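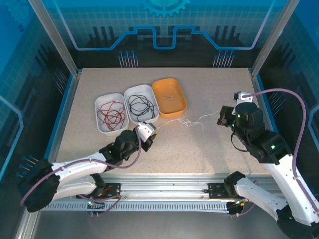 Enda Breathnach sostiene que separar los cables por color es un error de principiante y que el único criterio válido en un taller es la sección del conductor. Wim Verstraete ha oído la objeción muchas veces y no la comparte del todo. «La sección importa cuando se corta. Cuando se guarda, lo primero que busca la mano es el color», responde.

Verstraete lleva el almacén de cableado de Tammont, un taller que monta cuadros de baja tensión y pequeños armazones de mando. Su método para los retales y latiguillos sueltos es sencillo: una bandeja rectangular por color, en fila al fondo de la mesa, y el material pendiente de clasificar delante, sobre el tablero. Rojo y negro van en bandejas blancas. El hilo blanco va en una naranja.

«El blanco sobre blanco no se ve», explica. «En una bandeja blanca los hilos finos se quedan en el fondo y se dan por agotados. Con el naranja se distingue hasta un hilo solo.» El cambio se hizo en marzo, después de un inventario en el que varias bandejas figuraban como vacías y no lo estaban.

Sobre el estado en que debe entrar el cable en la bandeja, Verstraete distingue dos casos. El que tiene longitud suficiente para reutilizarse se enrolla en madeja, sin apretar, con un diámetro interior que no marque el aislante. Los tramos cortos se admiten sueltos. «Un enredo de rojos cortos no es un problema técnico. Se tira de uno y sale, o salen tres. Lo que no admito es mezclar madeja y suelto en la misma bandeja, porque entonces la madeja se deshace.»

El hilo blanco fino es el que más tiempo consume. Se esparce con facilidad, se engancha en sí mismo y, al levantarlo en grupo, parte del manojo se queda en la mesa. Verstraete recomienda cogerlo por un extremo, dejar que el resto se alinee por su propio peso y depositarlo a lo largo de la bandeja, nunca en diagonal. Si el manojo es ancho, lo divide en 2 antes de moverlo. «Más de eso es perder la mañana.»

Colette Joly, responsable de montaje en el mismo taller, defiende el sistema con reservas. A su juicio, las bandejas por color funcionan hasta cierto volumen. «Con 34 referencias de cable, el color ya no identifica nada por sí solo. Tenemos negro de varias secciones y a simple vista dos de ellas se confunden.» Su propuesta, que se aplica desde hace poco, consiste en una segunda clasificación por sección dentro de cada color, con el calibre a mano y solo para los tramos de más de 1000 milímetros. Lo que no llega a esa medida se queda en la bandeja general y se destina a puentes.

En cuanto a la superficie de trabajo, ambos coinciden en preferir un tablero claro con moteado fino. Joly señala que el liso de color uniforme produce reflejos bajo la luz cenital y que los recortes de aislante acaban pasando inadvertidos. Verstraete añade que el hilo blanco pierde algo de contraste sobre el beige, pero lo considera asumible.

Queda pendiente la cuestión de Breathnach. Verstraete admite que, para cable de potencia, la sección debería ir primero, y calcula que el cambio exigiría 4 bandejas más y otra mesa. Joly quiere probarlo antes con el negro. Las bandejas nuevas están pedidas, en naranja.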